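The Long Work of Identifying the Unnamed

When a body is found and no one comes forward to claim it, the police investigation that follows is seldom the kind that makes the evening news. There may be no suspect, no crime and no family waiting by the telephone. There is a file, a reference number and an officer whose job is to find out who the person was.

In Heltley, that work falls to the Missing and Unidentified Persons Office, which occupies half of the second floor at police headquarters on Gittins Road. The office has a staff of five and a records room that holds paper files going back to the early 1960s. At the start of this year it was responsible for 108 open cases. Most concern adults who were reported missing and have not been traced. The remainder concern people who were found, but whose names are not known.

Inspector Lleucu Harries has led the office for six years. She came to it from a burglary unit and expected to stay for one. Her first instruction on arrival was that every open file be read from the beginning, including those that had been reviewed by her predecessors. The exercise took eleven months. It produced a list of items that had been collected at the time and never examined again: dental charts, fingerprint cards, clothing, a bus pass with the photograph missing, keys.

"A great deal of what we needed was already in the building," Inspector Harries said. "It had been stored properly and labeled properly. The difficulty was that each file had been treated as complete when the officer responsible retired or moved on."

The usual method is comparison. Details of an unidentified person are set against the reports of those who are missing, first within the county and then outside it. Height, age, scars, dental work and surgical history are entered in a common form, and possible matches are passed to a forensic specialist. Until recently, the comparison was made by hand for any case older than 20 years, and the older forms did not ask the same questions as the newer ones. A man recorded as "middle-aged" in one county might appear as "about 35" in another.

In November the office completed the transfer of its records to Bronus, a case management system now shared by four neighboring forces. The transfer was slow. Handwritten notes had to be transcribed and checked by a second reader, and files with conflicting measurements were set aside for a ruling by Eifion Powell, the office's records manager. Mr. Powell kept a ledger of every conflict and how it was settled. It runs to 128 pages, and copies have been requested by forces that have yet to begin their own transfers.

The new system did not solve cases by itself, and the office is careful to say so. It did allow staff to see which files lacked the basic information needed for a comparison. In many instances the missing item was a family reference sample, the cheek swab given by a parent, child or sibling from which a DNA profile can be drawn. Relatives who reported a disappearance before such samples were routine had often never been asked for one. Some had moved. Others had died, and officers had to trace nieces, cousins and half-brothers who in certain cases did not know that anyone in the family was missing.

Those conversations are handled by two family liaison officers, Gwion Pumphrey and Assunta Barbieri. They telephone first and visit only when invited. No sample is taken at a first meeting. Families are told in writing what the sample will be used for, who will hold it and how they may withdraw it. Under county policy, a family reference sample may not be compared with profiles taken from crime scenes, and the rule is printed in bold type on the first page of the consent form.

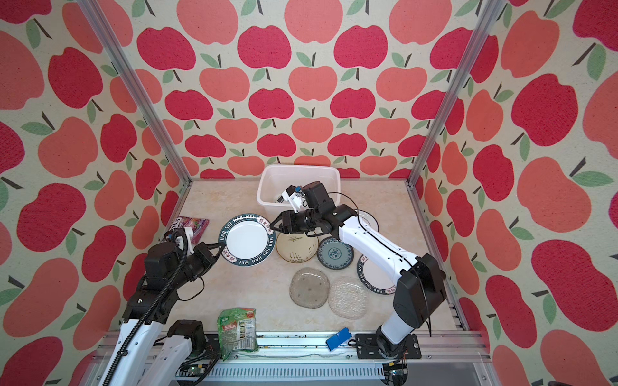

Marleny Nina would have liked that page to exist when her brother disappeared. She gave a statement at the time and another some years later, to a different officer, who did not appear to know about the first. She was never told whether either had been read. What families want, in her view, is a letter once a year, even if it says that nothing has changed.

Her suggestion has since been adopted. Each family with an open case in Heltley is now offered an annual letter setting out what has been done in the previous twelve months and what remains to be tried. Relatives may decline it, and a number have. Officer Barbieri drafts the letters herself and does not use a template beyond the opening paragraph. Where no new work has been carried out, the letter says so plainly and gives the reason.

The results have been modest in number. Two unidentified persons have been named since the transfer was completed. The first was a man found on the shore below the Susex ferry landing, whose dental chart matched a missing person report filed three counties away under a misspelled surname. The second was a woman whose fingerprints had been taken on the day she was found but filed with the wrong card. Both families asked that no further details be released, and the office has honored those requests.

In each case, notification was made in person by an officer from the office. Mr. Powell then amended the record, and the reference number was replaced by a name on the file, on the burial register and, where the family wished it, on the grave. The county meets the cost of a new marker.

Funding for the office is approved one year at a time. A report submitted to the county board in the spring asked that the two liaison posts, which are paid for by a grant, be made permanent. It noted that a laboratory can return a profile in nearly three weeks, while tracing a relative and arranging a visit may take the better part of a year. The board has accepted the report and deferred a decision on the posts until the next budget.

In the meantime, the reading of files continues. Inspector Harries has asked that each case be opened at least once every 24 months by an officer who has not worked on it before. The reviewer receives the original papers and is asked not to look at earlier summaries until finished. Notes from the review are added to the file and discussed at a meeting held on the first working morning of the month, beginning at 8:30.

Anyone who has a relative missing from the Heltley area, however long ago, and who has not been asked for a reference sample may contact the office through the main desk at police headquarters. Callers do not need a case number. Reports may also be made by people who were never sure whether a report was filed at the time.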